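Início | Produtos | Água quente | Pressurização | Assistência | Contactos

Categoria: Grupos de pressurização domésticos
Tempo de leitura: 4 min

Grupo de pressurização Nudar 38

O Nudar 38 é um grupo compacto de pressurização para água potável, destinado a moradias, pequenas lojas e frações com pressão de rede insuficiente. Integra eletrobomba multicelular horizontal, variador de velocidade, transdutor de pressão, válvula de retenção na aspiração e vaso de membrana. É fornecido montado sobre base comum, com cabo de alimentação e ficha. O fabrico é da Clorosstead e a distribuição em Portugal está a cargo da Mansilla.

Funcionamento

O variador ajusta a rotação do motor ao consumo instantâneo e mantém a pressão de saída no valor programado. Em caudais baixos (um lavatório aberto, o enchimento de um autoclismo) a bomba trabalha a velocidade reduzida. Quando o consumo cessa, o motor desacelera e para; o vaso de membrana compensa as pequenas perdas da instalação e limita o número de arranques.

O controlador inclui proteção contra funcionamento em seco, sobreintensidade, sobretemperatura e bloqueio do rotor. Após uma paragem por falta de água, o grupo executa 3 tentativas automáticas de rearranque. Se a pressão não for restabelecida, fica em alarme até rearme manual no painel.

Características técnicas

Altura manométrica máxima: 38 m
Potência nominal do motor: 1.650 W
Alimentação: monofásica, 230 V, 50 Hz
Peso sem embalagem: 17 kg
Ligações de aspiração e compressão: 1" fêmea
Corpo da bomba: aço inoxidável
Vedação do veio: empanque mecânico em cerâmica e grafite
Líquido bombeado: água limpa, sem sólidos em suspensão nem fibras
Posição de montagem: horizontal, em superfície plana e nivelada

Aplicações

Adequado para abastecimento direto a partir de depósito ou cisterna, reforço de pressão em pisos superiores e alimentação de instalações sanitárias em espaços comerciais. Não deve ser utilizado com água do mar, líquidos inflamáveis ou redes de combate a incêndio. A aspiração direta da rede pública depende de autorização da entidade gestora.

Em lojas e supermercados de pequena dimensão, o dimensionamento deve contar com os lavatórios, os autoclismos, o ponto de água da limpeza e, quando exista, a zona de preparação de alimentos. Os caudais de cálculo são somados e corrigidos pelo coeficiente de simultaneidade aplicável.
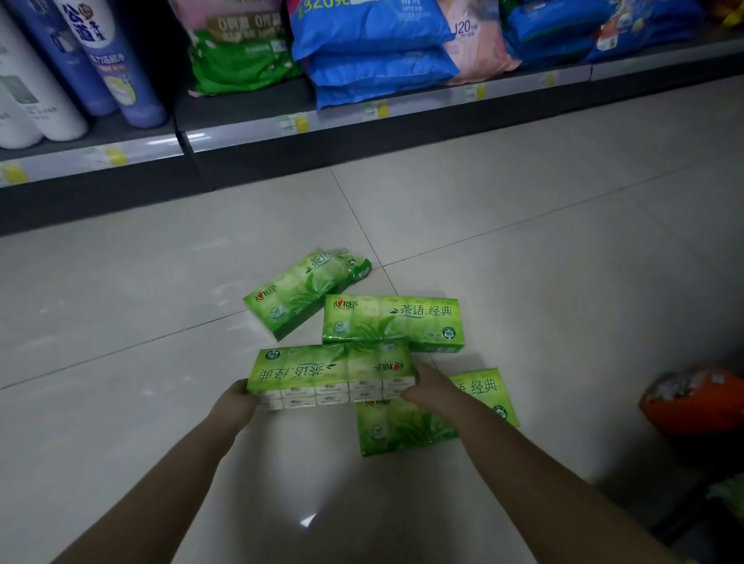
Embalagem múltipla de lenços de bolso, corredor de loja.

Instalação

A instalação deve ser executada por canalizador qualificado. O local tem de ser ventilado, protegido do gelo e dotado de escoamento. Recomenda-se a montagem de válvulas de seccionamento a montante e a jusante do grupo, com uniões desmontáveis, e de ligações flexíveis na compressão para reduzir a transmissão de vibrações à tubagem.

O diâmetro da tubagem de aspiração não pode ser inferior ao da boca da bomba. Em aspiração negativa, a conduta deve subir de forma contínua até à bomba, sem pontos altos onde se acumule ar, e terminar em válvula de pé com filtro. Antes do primeiro arranque, encher o corpo da bomba pelo bujão superior e purgar o ar.

A alimentação elétrica exige circuito dedicado com terra e disjuntor diferencial de 30 mA. Não utilizar extensões.

Regulação

A pressão de serviço é definida no painel frontal, com a instalação em carga e um ponto de consumo aberto. A pré-carga do vaso verifica-se com a bomba desligada e o circuito sem pressão, e deve ser corrigida sempre que se altere o valor programado.

Manutenção

Verificar a pré-carga do vaso e limpar o filtro de aspiração uma vez por ano. Em casas de férias com longos períodos sem utilização, fechar as válvulas, desligar a alimentação e drenar o corpo da bomba. No regresso ao serviço, confirmar que o veio roda livremente antes de ligar.

Acessórios compatíveis

Kit de aspiração com válvula de pé e filtro
Coletor de compressão Brarnville com manómetro
Suporte mural com apoios antivibráticos
Boia de nível para depósito, com cabo

Conteúdo da embalagem

Grupo montado, manual de instalação, bujões de proteção e fixações para a base. As válvulas de seccionamento e as ligações flexíveis são vendidas em separado.

Encomendas e assistência

Os pedidos de peças devem indicar o modelo e o número de série gravados na chapa lateral do motor. O serviço técnico encerra à quinta-feira à tarde.

Etiquetas: pressurização, bombas de superfície, velocidade variável, água potável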